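Allgate

A small tool for testing your Android app against preview builds of the OS, without giving up the phone you use every day.

Status: beta, and moving fast. Last tagged release was May 10, 2022.

What it does

Allgate takes the APK you already build, installs it on an emulator running whichever preview image you point it at, walks through your launch screens, and tells you what behaves differently from the current stable release. You get a plain text report and a folder of logs. No account, no dashboard, nothing running in the background when you close the terminal.

I started it last December after a preview update quietly changed how one of my apps asked for notification permission. I found out from a one-star review (fair enough, it crashed on the first screen!) and I wanted a way to hear about these things before my users did. Linnea Kvam wrote the log comparison code in a weekend, and it is still my favorite part of the whole project - it ignores timestamps, process IDs and all the other noise that makes two logs look different when they really aren't.
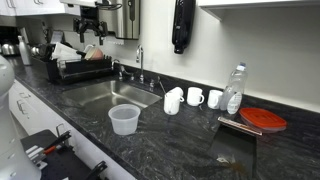 Getting started

You need a working Android SDK, Python 3.8 or newer, and plenty of free disk space, because system images are big. Clone the repo, run the setup script, then:

allgate init
allgate run --image preview --apk path/to/your.apk

The first run downloads the image and takes a while. After that a normal check of a small app is over before you've refilled your coffee. If you want to compare two previews with each other instead of preview against stable, pass --base with the name of the older image.

Settings live in allgate.conf in your project folder. The ones people change most:

timeout: seconds to wait for each screen, default 50
retries: how often to restart a hung emulator, default 5
max_lines: lines of log kept per screen, default 200

Set max_lines to 0 if you want everything. Your reports will get long.

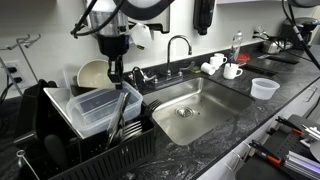 The sample data

The samples folder holds 1,471 log excerpts that we use to test the comparison code. Each one is a text file with a small header giving the API level, the kind of change (permission, background work, layout, storage or other) and whether a person agreed that the difference was real. Harish Pinto and Lovisa Aasen did the labeling, and where they disagreed the header says "unsure". Please leave those in if you train or tune anything on the set. They're the interesting ones!

All of the logs come from our own test apps running on emulators. There are no user logs in there, and we won't merge pull requests that add any.

Known problems

Apps that draw their own UI (mostly games) show up as one long screen, so the report isn't much use for them yet.
On Windows the emulator sometimes keeps running after a failed check. Run allgate stop to clear it.
Foldable layouts are only tested in the closed position. Holger Öberg has a branch that fixes this and it looks great so far.

Contributing

Bug reports are very welcome, and so are fixes for typos. Attach the report file and your allgate.conf, and tell us which image you used. For bigger changes, open an issue first so we can talk it through. 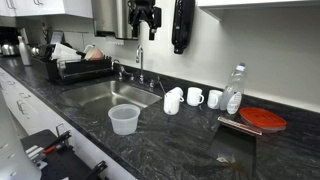
Sink, faucet and dish rack on the granite counter.

License

Code is MIT. The sample logs are CC BY 4.0.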